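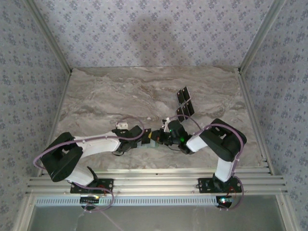
4.3 Working with both arms in a shared zone

This section applies to any Kilmont cell where two arms on the same beam can reach the same part of the table. Read section 4.1 (stop circuit) first.

Before you start

1. Check that the stop button is released and within reach of the operator's chair. One operator per cell.
2. Look at the bolts on both mounting plates. If a plate moves when you push the arm by hand, stop and tag the cell out.
3. Follow each cable from gripper to base. It should have enough slack for full travel of every joint and must not pass between the two arms.
4. Clear the table of everything the task doesn't call for, including tape scraps and loose screws.

Running the task

5. Home the left arm, then the right. Do not home them together.
6. Set the speed limit to 12 percent for the first pass. Raise it only after two clean passes in a row.
7. Bring one arm into the shared zone and hold it there. Move the second arm in slowly until the grippers are where the task needs them.
8. When handing over a part, close the receiving gripper before opening the giving one.
9. Back the arms out one at a time, in reverse order.

CAUTION: Keep hands and sleeves outside the enclosure whenever the motors are powered. A held arm can still move – holding position is not a stop.

CAUTION: If the grippers touch or lock together, press stop. Do not try to pull them apart under power. Support both arms before you release the joints, as they will drop.

Note: Error 453 means a joint passed its current limit. Clear it once. If it comes back, write down the joint number and report it to Rocío Godoy or Eino Mäkelä before anyone uses the cell again.

Note: Thin, flat or folding parts can spring back when released. Wear eye protection with these, even for short runs.

After the run

10. Park both arms, press stop, and switch off at the wall.
11. Sign the cell log. Contacts between arms go in the log even when nothing was damaged.

Revised 17th March. Replaces the November sheet.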